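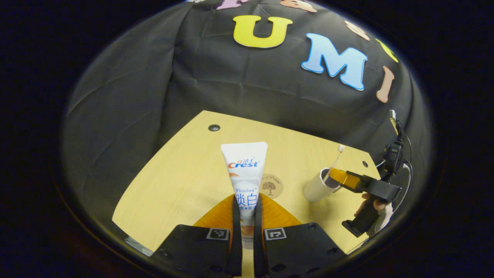 **Figure 3.** Crest tube held upright between the two black fingers of the gripper.

## 4.2 Background sync on metered connections

We then looked at what phones do when the network is marked as metered. Two sites, Stestside and Sullcombe, same build of the Zevanen client on both. 118 handsets in total, 69 of them at Stestside. Settings left as the owners had them, apart from the logging profile.

The client is meant to hold back photo uploads until an unmetered network turns up. Mostly it did. But we logged 442 uploads over mobile data in the trial, and 431 of these started within a minute of the phone leaving Wi-Fi. So the check is made once, when the job is queued, and not again when it runs. Same pattern at both sites. The remaining 11 we can't explain - possibly a manual retry by the user, the log dosen't say.

Video was different. Large files are split into parts and each part is checked on its own, so a dropped Wi-Fi link stops the transfer at the next part. Slower, but no surprise charges. Meireles, the other client we tried, does this for every file type and showed no late uploads at all. It did drain the battery faster on older handsets (see Section 5).

Tethering needs a note. A phone joined to another phone's hotspot sees plain Wi-Fi unless the host passes on the metered flag, and older hosts don't. We left tethered sessions out of the counts above. Including them would of made both clients look worse, for reasons that belong to the operating system.

One gap in the data: the Sullcombe log server was down on a Thursday afternoon and the handsets there kept only the last hour of events. Uploads from that afternoon are missing and we have not tried to estimate them.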